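Zadstead Rowing Club: Notes on the Suspension of the Spring Program

Posted Apr 6, 2021

Members and former members have written to me over the past several weeks regarding the decision to suspend the spring program at Zadstead and to withdraw both senior crews from the Dristavberg regatta. I served as secretary of the club for six years and no longer hold any office in it. The following is therefore a personal statement and should be read as such. The club has issued its own notice, and where the two differ, the notice stands.

The facts are not in dispute. Haruto Aoki, who rows in the bow seat of the first senior crew, became unwell during an indoor session on the rowing machines and was taken to the hospital. He was kept there for four nights and has since been at home. His family has asked that the details of his diagnosis remain private, and I would ask readers to respect that request in the comments. He has given permission for it to be said that the matter concerns his heart, that he is recovering, and that he does not expect to compete this season.

Toshio Yagi, the head coach, ended the session at once and closed the training hall for the remainder of the week. He then recommended to the board that no member be permitted to train at full effort until every competing rower had been examined by a physician. The board accepted the recommendation the same evening. It was a costly decision. The entry fees for Dristavberg had been paid and are not refundable, and two of the senior rowers had arranged leave from their employment in order to attend.

Some correspondents have described the decision as excessive. I do not share that view, although I understand how it arises. Rowers who have trained through a winter on machines, with very little time on the water, naturally wish to see the work put to use. Pálfi, the club with which we share the upper reach, has not suspended its own program, and its crews may be seen from our dock on most mornings. The comparison is uncomfortable. Pálfi, however, has required a medical examination of its competing members for a number of years, and Zadstead has not. Our rules ask only that each member sign a declaration of good health on joining. Mine was signed in a parking lot, on the hood of a car, and I did not read it.

That declaration was drafted long before my time as secretary. I had two opportunities to propose its revision and took neither. On the first occasion the annual meeting was occupied almost entirely with the lease of the boathouse. On the second, a draft was prepared and circulated, and it was returned with so many objections regarding cost that I set it aside until the following year, by which time I had left office. I record this in order that the present board should not be held solely responsible for an omission of long standing.
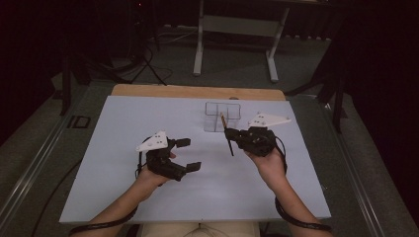 The cost of examinations remains the principal objection, and it deserves a proper answer. The club obtained a quotation for a basic screening of all competing members, consisting of a questionnaire, a physical examination, and a resting electrocardiogram. The total was $2,130. The reserve fund, as reported at the last annual meeting, could bear that sum once but not every year. The board has accordingly proposed that the first round be paid from the reserve and that later rounds be met through a supplement to the competing members' subscription.

I support the first part of that proposal without qualification. As to the second, I would prefer that the supplement be spread across the whole membership. Recreational rowers use the same machines and the same water, and several of them train as hard as the seniors do, if less regularly. Marites Barredo, who has coached the beginners' group since its formation, made this argument in a letter to the board, and I understand that it will be read at the extraordinary meeting. She has also asked that recreational members be offered the same screening at the club's rate, should they wish to have it.

A separate question concerns the emergency arrangements in the training hall. There is a defibrillator on the premises. It is kept in the corridor between the changing rooms and the hall, in a wall cabinet, and it was brought to the hall without delay when Mr. Aoki fell ill, although it was not required. What the incident did show is that only a small part of the membership had received any instruction in its use. The certificates of two coaches had lapsed while in-person courses were unavailable. Both have now been enrolled in a refresher course, and the board has agreed that no session will be held in the hall unless a person with a current certificate is present.

This last rule will cause some difficulty for the early group, which has traditionally trained without a coach. Hideaki Amano, who keeps the schedule for that group, has asked for members willing to take the course so that the morning sessions can resume. Those who are interested should contact him directly and should not write to me. The course occupies a single day and is held at the Omari community center, on the far side of the bridge. Parking there is limited.

Donations have also been received. I was not aware until recently that a collection had been opened, and I believe credit is due to the junior squad and their parents, who began it without being asked. At the last count it stood at $857. Mr. Aoki has declined to accept any of the money for himself and has requested that it be put toward the cost of the screening. The board has thanked him and will hold the sum in a separate account until the meeting has determined how the examinations are to be paid for.

With regard to the season, the position at the time of writing is as follows. The junior squad may train at low intensity, on the water only, under the supervision of a coach. Senior crews may not train as crews. Individual seniors who present a letter from a physician may use the single sculls during supervised hours. The machines are closed to everyone. Mr. Yagi hopes to enter one four in the regatta at Pálfi in August, subject to the results of the examinations, but no selection has been made and there is no purpose in asking him about it at this stage. The boats that had been rigged for Dristavberg have been returned to the racks.

Several people have asked whether the bow seat will be filled. I am told that Yasuo Ueda, who has rowed in the second crew for the past two seasons, would be the natural choice, and he has said that he will row wherever he is placed. He and Mr. Aoki joined the club in the same intake and for a long period shared a double, with mixed results, including one collision with the Pálfi landing stage that is still mentioned at dinners.

I visited Mr. Aoki last week and we spoke outdoors for more than an hour. He was in good spirits, somewhat thinner than when I had last seen him, and considerably better informed on the subject of insurance than either of us would have wished. He asked me to convey his thanks to those who have written. He has received a large number of messages and will not be able to reply to all of them. He also asked whether the leaking tap in the lower changing room had been repaired. It has not.

The extraordinary meeting will be held by video call. The link and the text of the two motions have been sent to all members at the address held by the club. Any member who has not received them should first check that the subscription for the current year has been paid, and then write to the secretary. Votes by proxy will be accepted under the usual rule, in writing, and must reach the secretary before the meeting is opened.

Comments on this post will remain open for two weeks. I will remove any that speculate on Mr. Aoki's medical condition or on the conduct of the coaching staff during the session in question.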